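Where Does the Good Tablecloth Live? Storage Habits in Share Houses
Term project report, Everyday Spaces
Haruna Murakami and Brayan Grajales

Why we picked this topic
We both live in share houses, and we both lose things in them constantly. Haruna once bought a third can opener because the first two had been put away by other people! So when the unit asked us to study an ordinary domestic habit, we jumped on storage: who decides what goes in which cupboard, and what happens when a new housemate moves in with their own ideas.

What we did
We interviewed 20 people living in share houses within walking distance of campus, all during March. Each chat ran for 45 minutes and was done in the kitchen, with the person opening cupboards as they talked. That turned out to be the best decision of the whole project. People who told us at the front door that their kitchen had "no system" would open one door and start explaining a very detailed system (spices by cuisine, mugs by owner, and one shelf of things belonging to people who moved out years ago).

We typed up our notes the same evening, while we could still read our own handwriting, and sorted them by theme on a big sheet of butcher's paper.

What we found
The strongest pattern was height. In 12 of the 20 homes, the shelf at eye level belonged to whoever had lived there longest, and no one had ever discussed it. Newer housemates got the top shelf or the awkward corner cupboard beside the stove. Most didn't mind, though one had been keeping her cereal in her bedroom for a whole semester.

Labels were rarer than we expected and much more emotional. We loved this part! Some people found a name on a jar friendly and useful, and others took it as a telling-off. One house had tried labels, dropped them after an argument over rice, and now keeps a shared staples shelf that everyone tops up.

We also noticed that table linen has no natural home. Tablecloths and tea towels turned up with the baking trays, under the sink and in the laundry, and almost everyone laughed when we asked about them.

Limits and next steps
Our homes were all student rentals, so we can't say much about families or older sharers. We'd also love to go back after a change of housemates and see which shelves have shifted. Our 1000 word reflection is attached separately, and the interview questions are in the appendix.
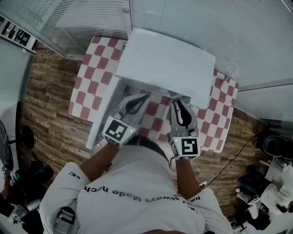 Figure 1. Reaching into an open cabinet across a checked tablecloth.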